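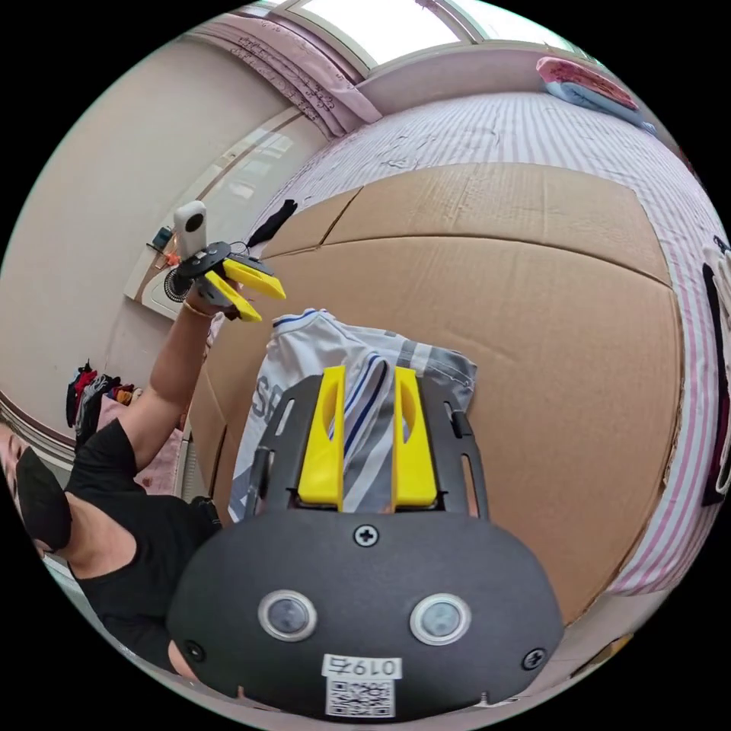

Reading time: 3 min

Home | Projects | Reports | Contact

Folding Methods for Mixed Garments: Term Project Report
Drosstead Technical College, Textile Care and Household Systems
27 May 2025

1. Purpose

The project compared ways of folding used clothing before it is packed for storage. The clothing came from the Druna donation room, where garments are sorted by size and stacked on open shelves. Staff there reported that stacks lean and fall over after a few days. The question was whether a different fold would give a flatter and more stable stack without adding much time per piece.

2. Materials

The test set was 200 garments, all tops, in knit and woven fabrics. Many were tops coloured like the garment in the photograph: mostly white with gray panels, a striped band in blue and white, blue trim, and large printed lettering. Garments of this type were given their own group. A large print may bend differently from the fabric around it, and a crease that runs through the lettering may not lie flat.

Three folds were tested.

Fold A – quarter fold. The garment is folded in half along its length and then in half across.

Fold B – panel fold. Both sides are turned in to the center of the back, the sleeves are laid down along the edge, and the body is folded up from the hem into a rectangle.

Fold C – panel fold with tuck. Same as Fold B, with the last section tucked into the opening at the hem.

3. Procedure

Each garment was laid face down on a table and smoothed by hand from the collar to the hem. It was folded, pressed once with the flat of the hand, and moved to the stack. Stacks were built to a height of 7 garments. Height was measured at all four corners with a steel rule, and the largest difference between corners was recorded as the lean of the stack. Stacks were then left on the shelf for 3 days and measured again.

Folding time was taken from the moment the garment was flat until it was placed on the stack. Smoothing time was not included. This was a mistake in the plan, as smoothing was slower for the knit pieces and the totals do not show it.

4. Results

Fold A was the fastest and gave the worst lean. The folded edges all fell on the same side, so that side rose faster than the other. Turning every second garment around reduced the lean, but the stacks were then harder to pull from.

Fold B gave the flattest stacks for woven tops. With knit tops the rectangle spread slightly during the rest period and the corners became round. Printed tops did well when the side folds were placed outside the lettering. Where the fold crossed the lettering, the layer above did not sit flat.

Fold C held its shape best when pieces were picked up and moved. It was also the slowest, and the tuck made one end thicker than the other. For shelf stacks this canceled most of the gain. For boxes it did not matter, and boxed pieces in Fold C arrived in better order than the others.

5. Discussion

Fold B is recommended for the shelves and Fold C for boxes. At the volume handled in Druna – 1,000 pieces in a busy period – the extra time for Fold C is hard to defend for clothing that will only move from table to shelf.

The width of the finished rectangle had more effect than expected. Early stacks used whatever width the garment gave, and these could not be compared. A cardboard guide was cut to one width and used for all later stacks. The early stacks were repeated.

Long sleeves remain a problem. When both are laid along the same side, the stack leans toward that side. Crossing them over the back worked better but left a ridge in the middle.

6. Further Work

The test should be repeated with heavier tops and with stacks taller than the ones used here. Smoothing should be timed separately. The cardboard guide wore out at the corners and should be replaced with a stiffer sheet before another set is run.

Related reports
– Shelf Depth and Access in the Vlachopoulos Linen Store
– Labeling Boxes for Mixed Sizes
– Novitz Laundry Room: Layout Study
– Drying Racks in Small Apartments

This site uses cookies to remember your settings. Accept | Manage settings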